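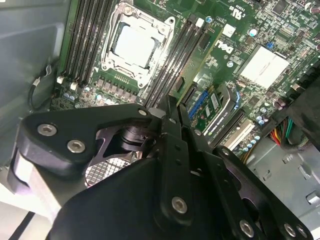 Emese Bozsik told us early on that the robot was welcome to the memory modules, so long as she kept the decisions. Her remark comes up often in our notes from Lirkell, a refurbishing shop where office computers are stripped, checked and resold, and we have let it shape this section more than we first planned.

Over the 3 months of our visits the shop handled 1248 towers, and 490 of them passed through the robot bench. The technicians there still chose which machines to send across, and they still dealt with anything that went wrong.

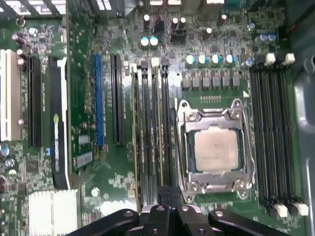 Figure 9. Work at the robot bench, Lirkell.

What changed first was the talk. At the old benches people had chatted across their work all morning, whereas at the robot bench they tended to stand quietly and listen – several told us they had learned to judge a job by its sound. Dulce Quintero missed the company, and said so warmly and often, though she was glad her wrists no longer ached by mid-afternoon.

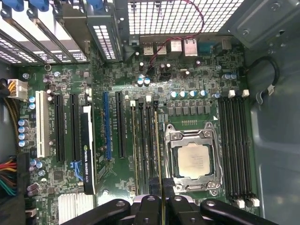

Training changed as well. New starters used to learn the feel of a latch by handling hundreds of them, and the older hands worried, quite reasonably we think, about where that feel would now come from. From November the shop kept mornings at the hand benches for anyone in their first year.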